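Brunley Robotics Club — pre-session safety check, bench area and hand grippers

Friday, October 20, 2023
Checked by: Stuart Naylor
Also present: Assunta Rizzi (first half), Alfie Naylor
Sheet goes to: Derek Treloar, copy in the blue folder

Key: OK / OK with comment / FIX / N/A. Comments in plain English please, not just ticks. If it says FIX put a name next to it.

SECTION A — ROOM

A1. Door opens fully from inside, nothing behind it
OK. Bag behind it when I arrived, moved. Not saying whose.

A2. Lights all working
OK with comment. Tube nearest the sink flickers for the first minute then settles. Reported to the school office twice now.

A3. Floor clear where people stand
OK with comment. Clear at the near side of the table where the operator stands. Cables come across the floor on the left, black and white ones, and they wander. Want them in a straight run before November open evening, we'll have parents walking through.

A4. Edges and ledges marked
OK. Yellow and black tape on the ledge along the wall, left side. Right side ledge is plain dark brown — Assunta asks if that should be taped too. I think yes. FIX, Stuart, need another roll.

A5. Fire extinguisher in place, upright, tag in date
FIX. Lying on its side on the floor, right of the table. Needs to be stood up and stay stood up. Tag is in date, pin in, gauge in the green. Derek to ask the school for a wall bracket, it has been "on order" since before the summer.

A6. First aid box
OK. Plasters low, eyewash in date. Alfie has put plasters on the shopping list.

A7. Fan
OK with comment. Guard is on and tight. Base sits flat. Keep it off when the small paper targets are out or they go everywhere. Lead is long enough but only just, dont stretch it.

A8. Shelving rack
OK with comment. Heavy things low please. Wobble test done, passes. Someone is still putting stuff on there with no label. Unlabelled items go in the lost box after 2 weeks, as agreed.

SECTION B — TABLE

B1. Table steady, legs locked
OK. Leaned on all four corners.

B2. Top clean and dry
OK. Wiped with the spray, left 5 mins.

B3. Only task items on the table
OK. For the Prarkis task that means the frame and the green box at the wall end, everything else off. No drinks. No phones. Alfie this includes yours.

B4. Task items safe to handle
OK with comment. Green box — no sharp corners, lid sits flat. Picture frame has a thin wire coming off the lower right corner. Not live, checked. But it could catch on a gripper pad and drag the frame over, so go at it from the left side until we tidy it.

B5. Nothing near the table edge that can be knocked off
OK.

SECTION C — GRIPPERS (Gumo pair, left and right)

C1. Finger pads fitted and not split
OK with comment. All pads on. Right hand one has a little nick near the base, will not fail today but order spares. Minhas do them in bags, 100 to a bag is silly for us, ask if they split.

C2. Pinch check with a pencil, never a finger
OK. Both close and open without sticking. Did it 2 times each side. The juniors must be SHOWN this, not just told.

C3. Marker cubes tight, faces clean
OK with comment. Left one turned very slightly when I pushed it, nipped the screw up. Faces wiped with a dry cloth only — no spray, it lifts the print.

C4. Lights green on both before starting
OK. If a light isn't green, put the gripper down and fetch an adult. Don't bang it.

C5. Cable from right gripper runs down and away from the operator's feet
OK with comment. It drops past the table edge. Fine for an adult, a shorter student could step on it. Clip wanted. FIX, Alfie.

C6. Wrist turn limit
OK. Stop at 270 degrees, past that the cable twists. Students forget. Put a bit of tape on as a reminder?

C7. Weight limit
OK. 300 g is the club limit, one hand. Green box under it, weighed on the kitchen scales.

SECTION D — OPERATOR

D1. Sleeves close at the wrist, no dangling cords
OK. Sweatshirts are fine if the cuffs are snug. Hood cords tucked in or taken out.

D2. Long hair tied, lanyards off
OK.

D3. Closed shoes
OK. One pair of sliders sent home last week, no arguments this time.

D4. Standing central, both forearms over the table before the first grip
OK. Both grippers level, pads pointing at the wall, elbows off the edge. Hold it till the spotter says go. 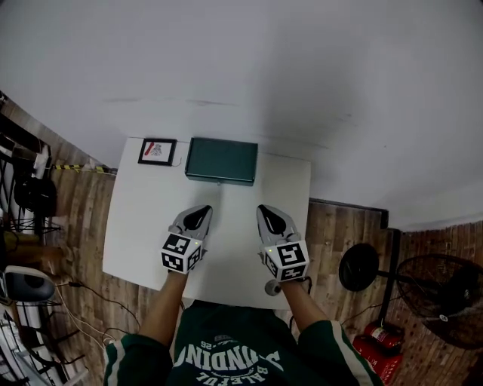 D5. Spotter named
OK. Assunta till the break, then me. Spotter stands on the right, by the fan, NOT on the cable side.

D6. Rest break
OK with comment. Ten mins on then swap. Wrists get tired quicker than they think. Steinar Brøndum came over from the Tuesday group last month and did half an hour without stopping, then couldn't hold his tea.

SECTION E — END OF SESSION

E1. Grippers switched off, lights out, back in the foam
OK

E2. Cables coiled, loose coils, no tight bends
OK with comment. Redid one.

E3. Table wiped, items back in the task crate
OK

E4. Sockets off at the wall
OK. Took roughly half an hour to pack up all told, too long, we need two people on it.

E5. Incidents or near misses
One near miss. Student walked backwards and caught heel on the white cable. No fall, no injury. Written in the book. See A3.

OPEN ITEMS

A3 cables, straight run with cover strip — Stuart, before open evening
A4 tape for right ledge — Stuart
A5 extinguisher upright now, bracket — Derek
B4 wire on frame, tidy or tape to back — Assunta
C1 spare pads, ask Minhas for a small bag — Derek
C5 cable clip — Alfie
C6 turn reminder tape — whoever has the tape

Extinguisher stood up before we left, 8.40. Derek please sign and date the back page, you missed the last one.

S. Naylor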